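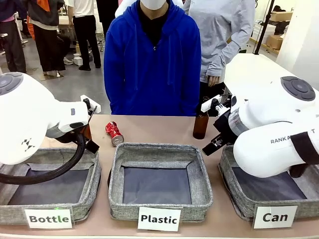 桌上的三只分类筐,标签从左到右:Bottle、Plastic、Can

工单标题:分类筐标签老是滑倒,塑料瓶到底归哪一筐,筐底内衬有味道
提交到:Restora 回收服务支持
状态:处理中 → 已解决(第三项待观察)
分享 12 | 评论 9 | 收藏 3

首次提交

你们好呀!我是 Drultosska 这边负责活动区桌面的,筐是上个月从 Drodesent 订的那款灰色布筐,方方的、浅浅的,边上有一圈软垫,摸着挺舒服。标签是我自己用 Tveit 的卡纸打的,白底黑粗字,就三个词。摆上去的时候我可满意了,觉得这下总算不用每次活动完在一大袋东西里翻瓶子了。

结果用了没几天,问题一个接一个。我先把三个毛病都写在一张单子里,如果你们那边要拆成三张单,麻烦直接拆,不用再问我。

一、标签立不住。我没有粘,只是靠在筐的前面。桌子一有人碰,或者往筐里放东西的时候手带到筐沿,标签就往前滑,有时候干脆脸朝下趴着。趴下以后大家就凭感觉扔,三个筐长得一模一样,可想而知。

二、塑料瓶放哪儿?这个我自己都答不上来!小瓶矿泉水,透明的,蓝盖子,你说它是 Bottle 吧,它当然是瓶子;你说它是 Plastic 吧,它也确实是塑料。上次收的时候,Bottle 和 Plastic 里都有这种瓶子。玻璃啤酒瓶倒是没人犹豫,都进 Bottle 了。

三、筐底有味道。底下那层灰蓝色的内衬好像吸东西,有人把没喝干净的罐子直接放进去,过一晚上凑近闻就是一股甜酸味。能不能洗?怎么洗?我在包装里没找到洗涤说明(也可能被我跟纸箱一起扔了……)。

我已经试过的办法:
用双面胶把标签粘在布面上,不行,布面是那种有纹路的编织料子,粘住一小会儿就翘边。
用长尾夹夹在筐沿上,筐沿太厚太软,夹子张到最大也只咬住一点点,一拉就弹飞,差点弹到我同事 Siamak Amini 的咖啡里。
把标签换成大一号的纸,更容易倒。

——

支持人员 Elin Humphreys 回复

你好,单子收到了,不拆,我一起跟。先问几件事:标签纸多厚?有没有折过?筐里平时套不套袋?另外你们一般是摆在桌上还是地上?还有,请确认一下活动上收的都是哪些容器,有没有纸杯和牛奶盒,它们会影响第二项怎么回答。

——

我的补充

Elin 你好!一个一个答。纸就是普通卡纸,没折,平平的一张。筐里没套袋,我觉得套了袋子不好看(我知道我知道,这句话写出来的时候我已经听见你叹气了)。一直摆在桌上,浅木色那张长桌,三只排成一排,大家从两边都能够到。

收的东西主要是:玻璃啤酒瓶、铝罐、小瓶装水,还有透明塑料杯。没有纸杯,牛奶盒偶尔有,但那是厨房那边的,不走我这张桌子。

顺便说一句,"从两边都能够到"这件事,我写完才意识到可能也是个问题。标签只朝一面,站在桌子另一边的人根本看不见字,只能看见三个一样的灰筐。我后来特意绕过去站了一会儿,真的,从那边看完全不知道哪个是哪个,远近一换,左右也换了。之前我还在心里怪大家不看标签呢,惭愧。
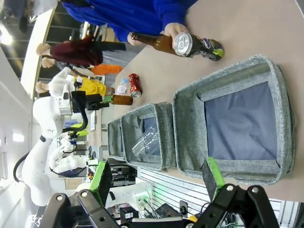 所以我又加了一项,算 1b 吧:标签要两面都能看见。我拿剩下的卡纸做了个小实验,对折成帐篷形,两面都印字,不靠筐,立在筐前面的桌面上。站是站住了,可是从对面看过来又被筐挡掉一大半,只露个尖儿。筐虽然浅,挡一张小卡片还是绰绰有余的。

塑料杯也想请教一下。杯子放 Plastic 大家没意见,就是它们太占地方,横着一躺,筐里就没剩多少空了。要不要叠起来再放?还是压扁?压扁会裂,裂了边很扎手,我上次收的时候手指被划了一下,不严重,贴个创可贴的事,但我不想让别人也来一下。

——

Elin Humphreys 回复

谢谢,这下清楚多了。按顺序来:

标签:不要靠,也不要粘。请在卡纸上方打 2 个孔,用细绳或扎带穿过去,绕筐一圈,前后各挂一张。绳子要勒在软边的下面,别勒在边上,勒在边上会往上滑。卡纸最好过一次塑,桌面上有水也不怕。

塑料瓶:在我们这条线上,小瓶装水和透明塑料杯都进 Plastic,Bottle 只收玻璃瓶。建议把 Bottle 那张改成 Glass,或者加一行小字。铝罐进 Can,没有变化。瓶盖可以留在瓶子上,拧紧。

塑料杯:叠起来放,不要压。

内衬:请先确认能不能拆。如果拆不下来,就用湿布加一点中性清洁剂擦,然后把筐倒扣着晾干,不要机洗,也别用热风吹,软边里的填充物容易结块。以后请一定套袋。

——

我的更新,下午 3 点

做了!绳子这招真的可以,我用的是厨房扎东西的棉绳,绕一圈打个活结,前后各一张,筐随便挪,标签跟着走。过塑机在二楼,我去排了会儿队,顺便给隔壁组也过了一张他们的菜单。

唯一的小毛病是打孔打得太靠边,有一张挂上去没多久孔就豁开了。重新打,离边大概一个指节的距离,之后就没再豁。如果有人照着这张单子做,孔往里打一点。

内衬我翻过来看了,拆不下来,是缝死的。按你说的擦了,中间那只最干净,随便抹了一遍就好,味道最重的是 Can 那只,擦了好几遍,抹布上全是褐色的印子,应该是可乐。倒扣在窗台上晾着呢,今晚桌上先只放 2 只,Can 的位置我拿纸箱顶一下。

改名字这件事我们这边有点分歧。我觉得 Glass 很清楚,Siamak 觉得大家手里拿着的是个"瓶子",脑子里想的词就是瓶子,看到 Glass 会愣一下,还可能有人把玻璃杯放进来(玻璃杯是要洗的!不能收走!)。他说得也有道理。最后折中了一下,大字还是 Bottle,底下加一行小字"只收玻璃",Plastic 底下加"水瓶、杯子",Can 底下什么都不加,没人会搞错罐子。

哦对了,我还想问,啤酒瓶放进去是横着还是竖着?筐浅,竖着放瓶颈高出来好多,碰一下就倒,叮叮当当的;横着放呢,它会滚,瓶口冲着哪边就往哪边滴。现在是各放各的,收的时候我得先把它们理顺了才提得起来。

——

Elin Humphreys 回复

横着放,瓶口都朝同一边,装袋的时候袋口也在那一边。玻璃重,软筐的底撑不住太多,满一层就倒掉,不要往上堆第二层。如果经常满,请考虑给玻璃单独换一只硬壳的箱子放到地上,布筐留给轻的东西。

小字的方案可以,我这边没意见。另外建议在桌子旁边放一个倒残液的小桶,第三项多半靠它解决。

——

我的更新,隔了一场活动之后

跟你汇报一下!昨晚是二月最后一场,人来得比平时多,我九点去看了一眼,又在收场的时候看了一眼。

标签:三只筐的标签都还挂着,没有豁的,没有趴的。有一张转到侧面去了,估计是谁挪筐的时候转的,绳子再紧一点就好。

分类:水瓶基本都进了 Plastic,Bottle 里混进一只,我捞出来了。杯子还是有人不叠,扔进去横七竖八的,我准备在小字后面再加"请叠放",就是怕字太多又没人看。

倒残液的小桶:放了,用的是一只旧冰桶,摆在桌子那一头。有人用!但也有人以为是垃圾桶,往里面扔了柠檬片和餐巾纸。下次贴个字,或者换个看着不像垃圾桶的东西,我再想想。

袋子:套了,好看不好看的先不管了。套法上有个小心得,袋口翻出来以后会把标签盖住,得先套袋、再绕绳,绳子正好把袋边也压住,一举两得。换袋子的时候要解一次结,有点烦,所以活结真的要打活结,别学我第一次打成死结然后满楼找剪刀。

味道:今天早上闻了闻,Can 那只还有一丁点,要把鼻子凑进去才闻得到。另外两只没有了。这一项先别关,再观察一阵。

玻璃换硬箱子的事我报上去了,还没批。批之前就按你说的满一层倒一次。

——

Elin Humphreys 回复

很好。第一项、1b、第二项我关掉,第三项改成"待观察"。袋子和绳子的先后顺序我抄到我们的常见问题里了,之前没有人写过这一条。残液桶请用带漏网的盖子,固体掉不进去,五金店就有。

——

我的最后一条(应该是吧)

漏网盖子买到了,尺寸差一点点,边上用胶带绕了两圈才卡住,能用。Can 那只筐昨天又晒了一下午。如果下个月还有味道我再回来敲这张单子,到时候可能就直接问你们换新内衬要多少钱了。

谢谢 Elin!Siamak 也让我带句谢谢,他现在离长尾夹都坐得比较远。

本工单有 9 条评论 | 分享 | 打印
本网站使用 Cookie 以改善您的浏览体验。继续浏览即表示您同意我们的 Cookie 政策。接受 | 设置
© Restora 回收服务支持中心 | 联系我们 | 隐私声明 | 返回顶部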